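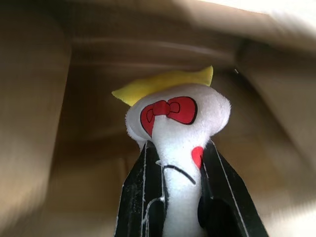 Griltuslow Neighborhood Watch
Evening walk-round checklist, Loltcombe Park and the streets next to it

Walked 7/9/05, start 8:30 pm, finish 10:15 pm
Filled in by Panagiotis Atanasov

Mark each line OK, FIX or CALL. Comments are welcome, and I have written plenty!

1. Street lights, Aasen Road side
FIX. Lamp 237 is out again. The two on either side are fine, but there is a long dark stretch by the bus shelter. Reported to the city Monday last and will report again.

2. Street lights, park side
OK. All lit by 9. The new bulbs are so much better – you can read a license plate from across the road now.

3. Main gate and lock
OK. Lock turns smoothly and the chain is sound.

4. Side gate by the tennis courts
FIX. Latch does not catch unless you lift the gate. Anyone can push it open after closing. Needs a new latch plate, not more wire.

5. Hedges and sight lines
FIX. The hedge along the lower path is over head height. We asked for it at waist height after the purse snatching in the spring. Everywhere else looks great, and the corner by the swings is wide open now.

6. Restroom block
OK. Locked on time, lights on outside. Some new paint on the back wall, name tags only. Photo sent to the precinct desk.

7. Parking lot
CALL. Gray sedan, rear window broken, glass on the ground on the driver's side. Nobody near it. We stayed back, touched nothing and rang the non-emergency line. Officer came in around 6 minutes, a terrific response. Report number ends in 1094 if the owner asks.

8. Bike racks
OK. One frame with no front wheel, same one as last time. Could we tag it for removal?

9. Emergency phone by the pond
OK. Lifted the handset, got a dial tone and the operator. She was very nice about the test call.

10. Houses with owners away
OK. Doors, side gates and garage doors looked at from the sidewalk only. All 4 on the list were shut. Newspapers piling up at one, so I rang the neighbor with the key and she was out picking them up before we reached the corner. That is how it should work!

11. Rerkero Storage, back fence
FIX. Bottom of the fence is bent up next to the dumpster, enough for a person to get under. Left a note in the office mail slot. Has anyone got a daytime number for the manager?

12. Our own gear
Vests OK. Radios OK. Big flashlight FIX, it flickers when you tip it. Please do not put it back in the box without new batteries.

Carry over to next walk: items 1, 4, 5, 11. Hedge must be done before September, when it gets dark early and the kids cut through after practice.

Really good turnout tonight, and people on their porches were glad to stop and talk. If you are thinking of coming along, do. Flat shoes, a charged phone, and always walk in pairs.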